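3.2 Marking out the table

I'll admit I didn't think the tape would matter. When Yee-man Mak and I first planned the sorting sessions, our worry was all about the blocks (which colours, how many, whether people would mind handling the same few all afternoon), and the table was just the thing they sat on. We had a big brown top with a bit of a shine to it, and we assumed people would make up their own minds about where one pile stopped and the next began. They did, and every one of them did it differently!

In the November pilot, 12 people were asked to put the blocks "into groups that make sense to you". Some spread their groups right across the table and some built tight little huddles with barely a finger's width between them, and when Yee-man and I went back through our notes we kept disagreeing about whether we were looking at two groups or one untidy one. I'd say two, she'd say one, and we'd both be quite sure of ourselves. So we bought a roll of blue tape and split the top into sections, as in Figure 4.

That settled most of our arguments and started a few new ones. People treat a strip of tape as a wall. They'll lift a block over it when sliding would be far easier, and they say sorry if they nudge one across by mistake. But they also park things on it. Over the main sessions we logged 467 placements, and the ones that gave us the most bother were the blocks left sitting on a line, neither here nor there.

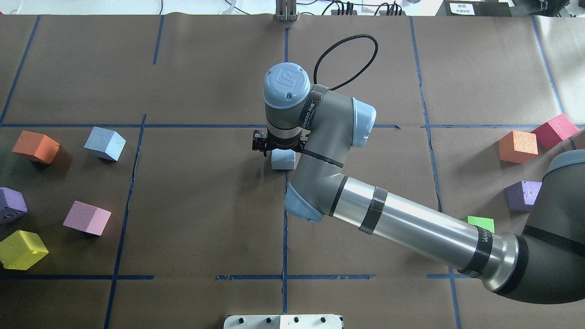 Figure 4. The tabletop with its tape divisions and coloured blocks, the pale blue one in the middle lying over a strip.

We went back and forth on how to score those. My first idea was to give each one to whichever section held more of it, but that felt like putting words in people's mouths. One woman told us she'd left hers on the line "till I've made my mind up", and I rather liked that. So a block on the tape gets its own code, which we call a waiting block, and we only move it into a section's tally if the person shifts it later on.

Colour made this messier than I'd hoped. Two blues that look plainly related to me were kept well apart by 3 of our pilot group, and pink and purple were forever being swapped about. I come back to the blues in section 4, where the waiting blocks get a table of their own.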